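Hinstead to trial new food contact rules for reusable tableware

Cafes, canteens and childcare centres in Hinstead will have to keep written records on reusable plates and bowls from January, under a trial program approved by the local council.

The program applies to businesses that serve food on tableware they own and wash themselves. It covers plates, bowls, side dishes and trays. Cups and cutlery are excluded from the first stage, as are private homes, one-day stalls and businesses that use only disposable containers.

The council's notice sets out three types of record. The first is a stock list, giving the material of each type of item, the supplier and the date of purchase. The second is a washing log, showing the temperature of the final rinse at the start of each shift. The third is a discard log, in which staff note items taken out of use and the fault that led to it.

Faults are divided into two classes. Class A faults require the item to be withdrawn at once. They include cracks that pass through the wall, chips on any surface that touches food, and glaze or coating that has lifted. Class B faults allow the item to stay in use until the next monthly check. They include surface staining, fine scratches that do not catch a fingernail, and fading of colour on the outside wall.

The draft rules drew 103 written submissions during the comment period. Most came from food businesses. The council has published a summary, which groups the comments under cost, record keeping, staff training and the treatment of rims.

Rims took up the largest section. Many dishes sold to canteens and childcare centres have a coloured edge, used to sort meals by diet or by room. Where the edge is a separate band, there can be a join at which the two ends meet, and the draft rules treated any such join as a Class A fault. The final rules do not. A join is now acceptable if it is closed, sits flat and shows no residue after washing. A join that has opened enough to hold food remains a Class A fault.

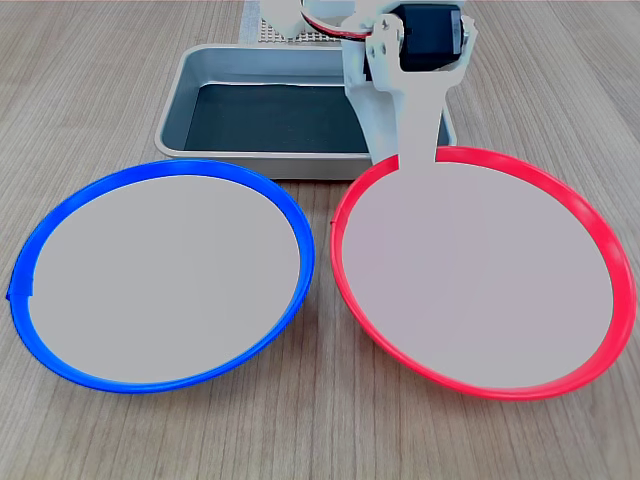
Iltari, in a comment sent after the summary came out, said the change on joins was sensible but came too late for kitchens that had already replaced their stock on the strength of the draft. The comment asked for a credit against the inspection fee for any business able to show receipts, and said the council should stop releasing drafts without marking which clauses were still open. The council has replied that no credit is planned. It said the draft carried a general notice that its contents could change.

The fee is set at $200 a year for each kitchen. It covers one scheduled visit and one follow-up visit, if needed. Further visits will be charged at the standard hourly rate. A business with more than one kitchen pays for each, except where the kitchens share a single wash area, in which case one fee applies.

Inspectors will not check every item. They will draw a sample of 16 pieces from clean storage, taken from at least two shelves or racks. If the kitchen holds fewer than that number, all pieces will be checked. One Class A fault in the sample leads to a written notice. Two or more lead to a follow-up visit, and the kitchen must sort its full stock before that visit takes place.

The check has three steps. The inspector looks at the piece under a bright light, runs a gloved finger along the edge, and wipes the food surface and the rim with a white cloth. Marks on the cloth are recorded by position. A mark from the base or foot of the dish is noted but does not count towards the result.

Labels and tape are dealt with in a separate clause. Adhesive labels may be used on storage racks and on the underside of trays. They may not be fixed to a plate or bowl that goes through the washer, as the adhesive can soften and move to other pieces in the load. Kitchens that need to mark single items are told to use a fired or moulded mark, or to sort by rim colour.

The rules do not set a standard colour code. A proposal to reserve blue for general meals and red for allergy meals was considered and dropped. The summary says that existing codes differ between sites and that a forced change could cause errors during the changeover. Each kitchen must instead display its own code at the serving point and at the wash area. The code must be readable from a standing position and must not rely on colour alone. A word or a shape has to be printed beside each colour.

Childcare centres have one further duty. Where rim colour is used to separate allergy meals, the coloured dishes must be stored apart from general stock and must be washed in their own load or at the start of the day. The centre has to record which of the two methods it uses. Changing from one to the other is allowed, but only at the start of a month.

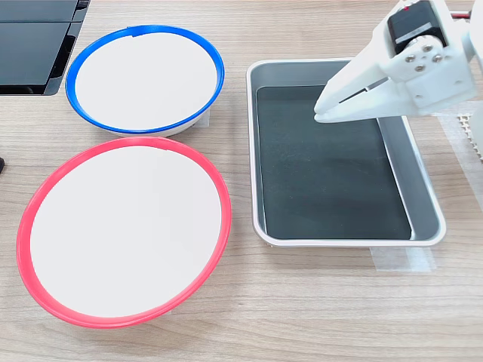 Bowls and plates with coloured rims are covered by the first stage of the trial.

Dish shape is also covered. Shallow dishes with a raised base can hold water in the hollow underneath when they are stacked while damp. The rules require these dishes to be racked on edge, or upside down on an open shelf, until dry. Towel drying is allowed only with single-use paper. Stacking may begin once the underside is dry to the touch.

The council has listed two suppliers of approved test strips for rinse temperature. Monosmont makes a strip that changes colour once and is kept with the log. Pop sells a reusable disc that stores the highest reading and is reset by hand. Either will be accepted. A washer with a built-in display may be used in place of strips, provided that the display has been checked against a strip within the past 2 months and the result has been written down.

Kitchens that wash by hand must use a double sink. The second sink is for rinsing only, and its water must be changed when it becomes cloudy or at the end of each meal service, whichever comes first. A probe thermometer may be used for the rinse reading.

Paper and electronic records are treated equally. Logs must be kept on site for the length of the trial and must be produced on request. A kitchen that loses its records will be given one chance to begin again without penalty, but its next scheduled visit will be brought forward.

Several submissions asked whether second-hand tableware could still be bought. It can, but the stock list must show it as second-hand, and each piece has to be inspected before first use. Pieces with no maker's mark may be used for dry food only, unless the seller can state the material in writing. Hand-painted items are limited to display, apart from those with paint on the outside wall only.

Metal trays are subject to the same washing log but have their own list of faults. Dents are not counted unless the surface has split. Rust at a fold or corner is a Class A fault if the tray carries unwrapped food and a Class B fault in all other cases. Trays used only to carry covered dishes do not need to be entered in the discard log.

Training is not compulsory. The council will run short sessions at the civic centre before the trial begins, with one morning and one evening time on offer. The sessions cover sorting by fault class, filling in the logs and taking a rinse reading. Kitchens may send up to two staff members free of charge. Printed guides and blank log sheets will be handed out at the sessions and can also be collected from the front counter.

No fines will be issued in the first half of the trial. After that, repeat Class A results may be dealt with under the existing food premises bylaw. Cups and cutlery will be considered for the second stage once inspection results from the first have been published.

Businesses can register at the council's front counter or by mail. The form asks for the number of kitchens, the washing method and the types of tableware in use. Kitchens already licensed to serve food do not need a new licence to take part.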